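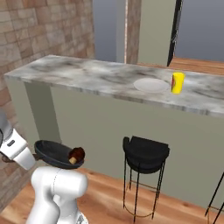

Setting up a held-object transfer evaluation in simulation

December
By Mereana Lockyer

Use this procedure to score a policy on tasks where the arm holds a container and the object to be moved is already inside it. The method comes from the Tanell evaluation suite and assumes a working install of the Kazmi simulator. Training is covered on a separate page.

1. Load the kitchen layout

Start from the kitchen file with the marble counter. Keep the plate and the yellow cup on the countertop as distractors. Both have collision meshes, and removing them changes the success rate enough that results can't be compared with the baseline table.

Check the base placement before going further. The arm should be able to carry the frying pan from below counter height to a point over the plate without a joint limit warning. If it can't, move the base toward the counter in small steps and save the offset in the layout file.

2. Attach the pan

Spawn the pan with its handle between the fingers, close the gripper, and let physics settle for 254 steps. Don't use a fixed joint. A fixed joint hides grasp slip, and grasp slip accounts for most of the failures we want to measure.

Place the small object in the pan after settling. If it is spawned earlier, the contact solver sometimes throws it over the rim. The pan can sit at a slight tilt, with the object resting toward one side. Randomize the tilt, but reject any start pose where the object leaves the pan before the first policy action.

3. Set the randomization ranges

Vary these per episode:

- object position inside the pan
- pan tilt at start
- friction between pan and object
- light direction
- camera yaw

Leave wall and floor textures fixed for the first run. Clem Nepia's ablation showed that texture changes and friction changes interact, and the two are hard to separate afterward.

4. Run the episodes

Run 2000 episodes per checkpoint with 3 seeds. Log the object pose, pan pose, and gripper width at every control step. Gripper width is easy to forget and is needed in step 5.

5. Score

Count a success only if the object is at rest on the plate and the pan is still in the gripper at timeout. Report drops in transit separately from misses at the plate. A sudden decrease in gripper width followed by pan rotation is a slip, and goes in its own column.

With the Lasow policy, the first full run gave 39 percent success. Slips were the largest failure group. Raising the grip force reduced them but increased misses at the plate, apparently from a stiffer wrist motion during the pour. Warrick Tautahi is rerunning this with the force limit as a policy input.

Known problems

Contact between the object and the pan rim is unstable at large time steps. Halve the step if the object jitters while the arm is still.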